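공유작업실 2층, 팔 하나와 컵 하나

엘톨름(Eltholm) 2층. 계단이 좁다. 부품 상자 들고 올라가다 한 번 쉬었다. 문에는 자리 예약표, 그 밑에 볼펜으로 "납땜은 창가에서". 안쪽 자리에 콜턴 멜닉이 앉아 있고 맞은편 아즐란 수맘포우는 노트북만 본다. 인사는 짧았다. 둘 다 바빴다.

두 사람이 만드는 건 로봇팔이다. 이름은 지타우(Jitau). 뜻을 물으니 멜닉이 어깨만 으쓱. 발음하기 편해서란다. 처음엔 멜닉네 차고에서 시작했다. 겨울에 필라멘트가 자꾸 갈라지고 접착제가 안 굳어서 작업실로 옮겼다고. 지금은 퇴근하고 저녁에만 만진다. 본업은 둘 다 로봇하고 상관없다. 멜닉은 인쇄소 설비 보수, 수맘포우는 지도 소프트웨어.

제작 얘기부터. 팔 뼈대는 3D 프린트. 첫 버전은 너무 얇게 뽑았다. 어깨 관절에서 소리가 났고 세 번째 출력물부터 벽 두께를 올렸다. 손목은 지금도 불만이라고 한다. 카메라 브래킷이 손목에 붙는데, 나사를 조이면 각도가 조금씩 돌아간다. 한 번 돌아가면 보정을 처음부터 다시. 멜닉은 이 브래킷만 26번 다시 그렸다. 서랍을 열어 보여 줬다. 진짜 다 있었다. 버리질 못한다고.

부품값은 얼마나 들었나. 수맘포우가 표를 열었다. 모터 빼고 500달러를 넘기지 말자는 게 처음 약속이었는데 전원부에서 깨졌다. 싸구려 어댑터가 모터 여러 개가 한꺼번에 힘을 쓰면 전압이 뚝 떨어졌고, 팔이 툭 주저앉았다. 테이블 모서리를 찍었다. 그 뒤로 전원만큼은 아끼지 않는다. 비상정지 버튼도 그때 달았다. 손 닿는 데 둬야 된다, 등 뒤에 두면 없는거나 마찬가지다, 멜닉이 두 번 말했다.

소프트웨어는 수맘포우 몫. 방식은 단순하다. 사람이 손으로 조종해서 컵을 잡아 옮기는 동작을 여러 번 녹화하고 그걸로 모델을 학습시킨다. 말은 쉽다. 초반 녹화분은 거의 버렸다. 조종하는 사람이 망설이면 팔도 망설인다. 컵 앞에서 멈칫, 또 멈칫. 멜닉이 녹화한 것과 수맘포우가 녹화한 것을 섞으니 접근 방향이 제각각이라 더 나빠졌다. 그래서 지금은 규칙이 있다. 시작 자세 고정, 집게는 활짝 벌리고 출발, 컵 옆에서 내려오기. 녹화는 한 사람이 한다.

컵을 고른 것도 문제였다. 반투명 컵은 어렵다. 벽으로 뒤가 비치고 바닥엔 빛이 번지고, 조명 바뀌면 테두리가 흐려진다. 수맘포우는 머그컵으로 쉽게 가자고 했고 멜닉은 어려운 것부터 하자고 했다. 멜닉이 이겼다. 대신 테이블은 흰 걸로, 다른 물건은 다 치우고 하나씩 조건을 늘리기로 합의. 해 질 때는 녹화하지 않는다. 창으로 들어오는 빛이 십분 사이에 달라진다.

집게는 이 집 자랑거리인 듯했다. 손가락 두 개짜리. 처음엔 출력물 그대로 썼더니 미끄러졌다. 사포질도 해 보고 고무줄도 감아 봤다. 고무줄은 며칠 만에 끊어졌고. 동네 철물점 쿠츠코스(Koutsoukos)에서 패드 자재를 이것저것 사다가 잘라 붙여 본 게 4종류. 마음에 든 건 두번째였다. 너무 세게 쥐면 컵이 찌그러지고 약하면 빙글 돈다. 쥐는 힘은 아직도 손으로 숫자를 바꿔가며 맞춘다. 그 숫자가 노트 여백에 빼곡한데 단위가 없다. 본인들만 안다.

실패담은 끝이 없다. 케이블이 팔꿈치에 씹혀서 통신이 끊긴 일. 펌웨어 올리다 모터 번호가 겹쳐서 손목하고 팔꿈치가 똑같이 움직인 일. 수맘포우는 그날 영상이 제일 웃기다며 찾아 주려다 폴더를 못 찾았다. 폴더 이름이 전부 "test_new"로 시작한다.

따라 만들고 싶은 사람한테 해 줄 말이 있는지 물었다. 멜닉: 케이블 길게 사라. 수맘포우: 녹화 파일에 이름 제대로 붙여라. 그리고 둘이 동시에, 손목 브래킷은 핀을 박아라. 나사만으론 안 된다고. 도면은 정리되는 대로 공개할 생각인데 정리가 언제 될지는 서로 눈치만 봤다.

11월에는 허니스콤(Hurniscombe)에서 열리는 메이커 모임에 들고 나간다. 팔을 분해하지 않고 옮길 상자가 필요해서 요즘은 합판 재단이 먼저다. 현장 조명이 제일 걱정이라고 했다. 천막 안인지 밖인지 아직 답을 못 받았다. 얘기하는 동안에도 수맘포우는 녹화 조건을 적은 표를 고치고 있었고 멜닉은 육각렌치를 찾으러 두 번 일어났다. 못 찾았다. 다음 녹화 묶음은 컵 위치를 테이블 왼쪽으로 몰아서 받을 예정이다. 왼쪽에서 유독 접근이 늦다고 한다.
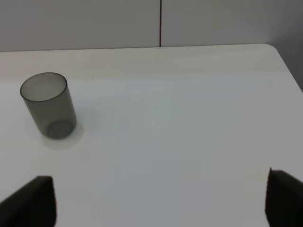

왼쪽 묶음이 끝나면 컵을 두 개로 늘린다. 멜닉은 색이 다른 컵을 벌써 사 놨고, 수맘포우는 그 얘기를 나 때문에 처음 들었다.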